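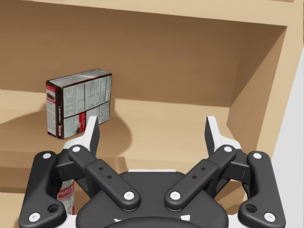
Re: [shelf-trials] Gripper budget, one arm or two?

From: Tiruwork Alemneh
To: shelf-trials list

Hello Gadisa, and hello everyone who has been quietly reading along,

Thanks for setting this out so clearly. I meant to answer in two lines over my morning coffee and it has grown, as my emails tend to, so please put the kettle on.

Gadisa Mamo wrote:
> Before I send the equipment request up I'd like a sanity check from
> people who have bought this sort of gear before. We have $2771 left
> in the small equipment line, and it has to be committed by the end
> of June. My two candidates are:
>
> (a) a second two-finger gripper, same model as the one in our sim,
> so that Abenezer and Tolera can stop sharing; or
>
> (b) keep the one gripper, and spend on spare fingers, pads, a proper
> shelving unit and a decent stock of grocery items to put on it.
>
> Tolera leans to (a). I can see both sides. Does anybody regret
> buying the second unit? Does anybody regret not buying it?
>
> Also, is it silly to spend real money on cake mix?
>
> Gadisa

First, the cake mix. No, it isn't silly at all! A box with a broad printed face and a narrow end is one of the most useful things you can own for shelf work, and the simulated one has served us very well. But a rendered carton never gets a soft corner, and a real one will have several by the second week. Buy more than you think you need, and put it in the budget as consumables so you aren't going back cap in hand every fortnight. We put $20 a week against groceries at the Alemayehu site and I've never had to defend it.

Now the bigger question. I'd go with (b), and I'll try to say why without going on too long.

When we set up the bench at Clustetti we bought two grippers on day one because the quote made the second one look like a bargain. What we hadn't costed was everything that goes with it: the mounting plate, the cable, the extra time on the safety check, and a second set of pads. By the time it was all in, that bargain had cost us another $1000, and the second unit spent most of the winter in its foam. Wondimu will remember the conversation we had with finance. I'd rather not have it again.

The other thing is the shelf. So much of your sim work has the gripper going in with the fingers wide open, beside a carton and with a side panel not far off on the right, and that is exactly where the real dimensions matter. The linkages stick out on both sides of the palm, and the outer arms are what I'd worry about near the shelf edge and near whatever is standing at the left (your cylindrical item sits awfully close behind that outer arm). If you buy a unit with a different depth or a thicker board, you'll be chasing differences between the sim and the bench for months. So please measure the model first and get the shelf made to match. A local joiner will do it for less than you'd expect, and will usually be delighted to be asked. Ask for the same sort of pale finish while you're there, as your cameras will thank you.

Spares: I would budget for 2 complete sets of fingers and a good handful of pads, and ask Zilia to quote the pin caps separately. Last time I looked they only listed them as part of a full linkage kit, but Abenezer Berhe got them to split it for us after one polite phone call. Irnico may be a bit cheaper on the pads. Their lead times wander, though, so with a June deadline I'd check that an order placed counts as committed in your system, or whether the goods have to be on your dock.

On the sharing problem, which I do sympathise with, Tolera, could you try a booking sheet for a month? We split ours into mornings and afternoons, with Saturday open to whoever is keen, and it took most of the heat out of things. If the gripper is still booked solid after that, you'll have a very good piece of paper to attach to next year's request — much better than any of us saying we feel squeezed.

One small favour. Could whoever sends the final request add a line for freight? I've forgotten it twice now and both times it came out of the travel money.

I'm happy to look over a draft, Gadisa, and I can dig out our old spreadsheet if the layout would help. Wondimu Kassa has the newer version with the supplier contacts in it, so do copy him in.

Warm regards to all,
Tiruwork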